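Frequently asked questions: recording examples on the Stotell arm

What counts as one example?
One complete attempt at a task, from the start signal to the stop signal, with the wrist camera stream, the joint positions and the finger commands stored together. A still from the wrist stream has the hand in it as well as the work surface.

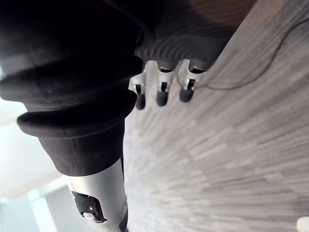 Attempts that fail are kept and marked as failed. Attempts stopped by the operator are kept in a separate folder and are not used for training.

How many examples does a task need?
The Clarkby task set uses 800 per task. Fewer may do for a single pick from a fixed position, but we have not tested this on all 7 tasks.

Why is the hand left in view?
The learning system uses the position of the three fingers as part of its input. Cropping them out made grasps less accurate in the Gudgate trials. Please do not crop or mask before upload.

May the arm be moved between sessions?
Yes. Record the new position in the session sheet and repeat the camera check – three short moves, no object. The background may change. People working elsewhere in the room need not leave, but they must stay outside the reach of the arm.

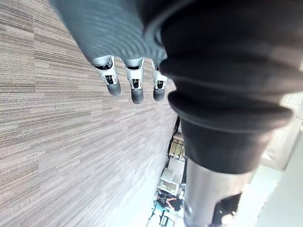
Answers by Ayodele Ogundipe
Recording lead, Ververidis project
Last revised: January

What if the streams drift apart?
Stop the session. Drift of more than 3 frames cannot be corrected afterwards, and the upload tool will reject the file.

Who labels the examples?
The operator marks success or failure directly after each attempt. A second person checks the marks later – without seeing the first set. Where the two differ, the example is held back until both have viewed it again.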